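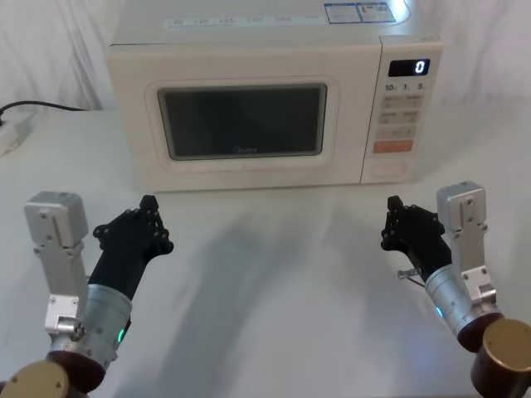
6 min read

The job is to open a microwave. Then do it again. The target on the whiteboard at Lorthorpe is 2,000 good ones, and a good one means the door ends up open, the arms end up back at the start, and whoever was driving didn't sneeze in between.

I came to write about a robot and ended up writing about a door. Fine. The door is the interesting part anyway.

The project is called Brora. It runs out of two rooms on the upper floor of the Väisänen building, and the money comes from Primalex, who want a kitchen assistant and want it soon. What they have for now is a list of 60 kitchen chores and a very long schedule. Wipe a counter, hang up a mug, shut a drawer that sticks. Microwave door is on page one of the list because everyone assumed it would be quick.

It wasn't quick. A person sits off to the side and steers the arms by moving their own. Cameras record, and so do the joints, every angle, many times a second. Later all of it gets fed to a model that is supposed to look at a microwave it has never met and work out what to do. No one writes a rule that says press here. The model gets examples, piles of them, and it copies whatever the examples have in common. Including the stuff you didn't mean.

That last bit is where most of the work goes. One batch from early on had the operators all pausing for a beat before the push, just lining things up, the way you would. The model learned the pause. It would drift up to the panel and stop, like someone who forgot why they came into the room. Whole batch got thrown out. After that a note went up on the wall: DONT HOVER.

So now there are habits. Both arms start low and in front of the appliance, one on each side, hands upright, clear table between them. Start from the same place every time for a block, then shift it a little for the next block, then shift the microwave. White table, white sheet hung behind. The plain sheet comes first and the clutter comes later, different counters, different lamps, a toaster crowding in from the side. Operators say the clutter days are more fun. They also say the clutter days are when the numbers drop.

A clean run takes 19 seconds. I tried it. My first took far longer and I missed the thing completely, sailed right past it and pushed on bare plastic, and the appliance slid back on the table. It was kept, though. Misses get saved in their own folder with a label, and there's an argument going on down the hall about whether the model should ever see them. One camp says showing it how things go wrong teaches it to recover. Other camp says garbage in. I got both speeches before lunch and agreed with each one while I was hearing it.
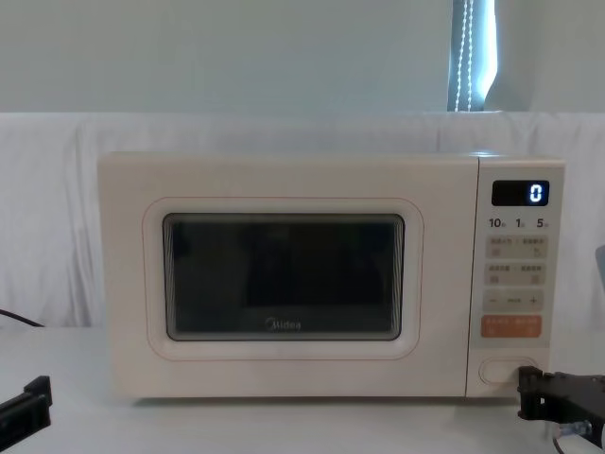

Contact is what I kept asking about, the half second where the arm meets the thing. Everyone on Brora has opinions on it. Moving through open air is easy to teach, the model picks that up from a few hundred runs and you stop worrying. Then comes a release button that's one small oval at the bottom of the panel, right under an orange one you'd rather leave alone, and the gripper has to get its tip to the edge of that oval without wandering. Too high and you're pressing the wrong control. Too far right and you've got the corner of the housing. From the chest camera you can judge it pretty well. From other angles the gripper itself gets in the way, so the operators lean, without meaning to, as if leaning would help.

And then the push, which has to be harder than it looks. Door springs are stiff when your own thumb isn't telling you so. The operators can't feel the button through the rig, they watch for it to give. One told me she listens for the click insted and doesn't bother with her eyes. There's no microphone in the recording. So the best cue she has is one the model will never recieve, and she knows it, and she's trying to break the habit.

Nobody here calls it exciting work. Shifts are short on purpose. People get sloppy, then they get fast, then they get fast and sloppy, and a reviewer flags the file. By August the plan is to be off doors and onto drawers.

When I left, the tally for the microwave stood at 2,151 recorded, misses included. Still short of the target once you take those out. Someone was already setting the arms back down at the start.

Filed under: Machines / Work / Long Reads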